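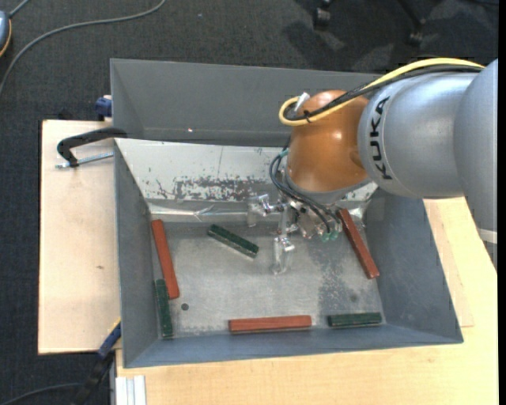
Chapter 8
The Care of Aged Parents

Terms to know: filial duty, dependence, respite, household, consent, bearing with

In this chapter students will study the duty that grown children owe to their fathers and mothers. They will read the main passages of Scripture on the subject, learn how the duty changes when parents become frail, and consider what a family may rightly ask of the parish and of the wider community.

8.1 A Duty That Does Not End

The commandment to honor father and mother is often taught first to small children, and for that reason many people come to think of it as a rule about obedience at home. The older reading is wider. In ancient Israel the commandment was addressed to adults, who had fields and households of their own and whose parents could no longer work. To honor them meant to feed them, to shelter them, to speak to them with respect, and to bury them decently.

The Gospels take the same view. In the seventh chapter of Mark, the Lord rebukes those who set aside money as an offering and then claim that nothing is left for their parents. A gift to God does not cancel a debt owed at home. Saint Paul writes to Timothy in even stronger terms, saying that whoever does not provide for relatives, and especially for members of the household, has denied the faith.

Obedience, in the sense that binds a young child, comes to an end when the child is grown. Honor does not. A married son is not required to follow his father's advice about where to live or what work to take. He remains bound to listen to it courteously, and to see that his father does not go without food, company or medical care.

8.2 The Household in Stilthorpe

Consider the case of Renato and Imelda Umali, who live in Stilthorpe with Imelda's mother-in-law. The older woman moved in after a fall and can no longer manage stairs. Renato works evenings. Imelda gave up part of her own employment to be at home. Renato's cousin, Mylene Manalo, lives in Billthorpe and sends money every month but has visited only once.

The case raises several questions that this chapter will take up in order. Is sending money enough when others provide the daily work of care? May Imelda ask for rest without failing in charity? What should be done if the mother wishes to return to her own apartment and her family judges that it is unsafe?

Students should avoid settling these questions too quickly. The tradition gives firm principles, and it also leaves much to prudence. Two families with the same convictions may reach different arrangements, and both may act well.

8.3 Limits and Help

The duty of care falls first on the family, but it was never meant to fall on the family alone. The book of Acts records that the apostles appointed men to oversee the daily distribution to widows. Parishes in later centuries kept beds, kitchens and burial funds for the aged poor.

A household may accept such help without shame. Placing a parent in a well-run home is not in itself a failure of honor, provided that the decision is made for the parent's good, with the parent's consent where this can be given, and that visits continue. What the tradition condemns is abandonment, whether it takes place in a distant institution or in a back bedroom.

The reading at the end of this section is taken from a pastoral address by Štěpánka Kadlec to the parishes of Baluyot, delivered on 29 July 2020. Students should note how the speaker separates the duty itself from the feelings that may or may not accompany it.

Before You Read Further

Read Exodus 20:12, Sirach 3:1–16, Mark 7:9–13 and 1 Timothy 5:3–8.

Write a paragraph of your own on the difference between obeying a parent and honoring one. Keep it in your notebook, as you will be asked to revise it when you have finished section 8.6.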